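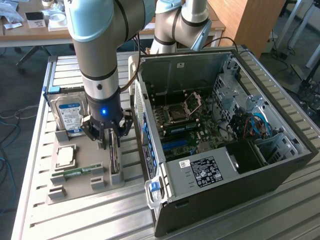 Manipulation and Assembly Group, Zirnska Workshop

Project updates | Robotics

Progress report: gripper comparison for desktop computer assembly
Reporting period ending August

Work in this period covered the memory and processor stages of the Skallby task set. Two end effectors were compared: the multi-fingered hand and the Krajčí two-finger unit. Arm controllers and software settings were left unchanged between the two.

The parts tray is now in its final layout. It holds the hard drive upright at the back, the processor in a square recess and the memory module lengthwise in a slot in front of it. The tower lies on its side with the panel off, beside the tray on the slatted aluminium table. Both positions are treated as fixed for the rest of the project.

A total of 84 memory trials were logged. The multi-fingered hand regrasped the module well from the upright holder but needed more clearance at the board. The two-finger unit was easier to line up with the slot. Its main fault was tilt during the final press, recorded in 33 trials.
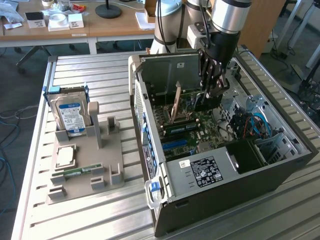
Photo: Witold Sobczak, Project Engineer

Access to the memory slots is limited by the drive cage and the cable bundle on that side of the case. Approach paths were revised to come down from above, with the wrist kept clear of the cage. Celina Kaczorowski has rewritten the collision model to include the cables as a single solid volume. This is conservative and rules out some usable paths.

Camera calibration drifted by up to 4 mm over a full working session. Recalibration is now done at 1 pm as well as at start-up. Felicja Wasilewska is checking whether the table mount or the bracket is at fault.

Spending on fingertips and spare modules came to $1,117, within the amount approved. The Zultham force sensor has not been delivered, and the press-force measurements will move to the next period. Processor trials will start with the two-finger unit. Hard drive insertion has not been attempted.

Raw logs are held by Mamta Chauhan and can be supplied on request.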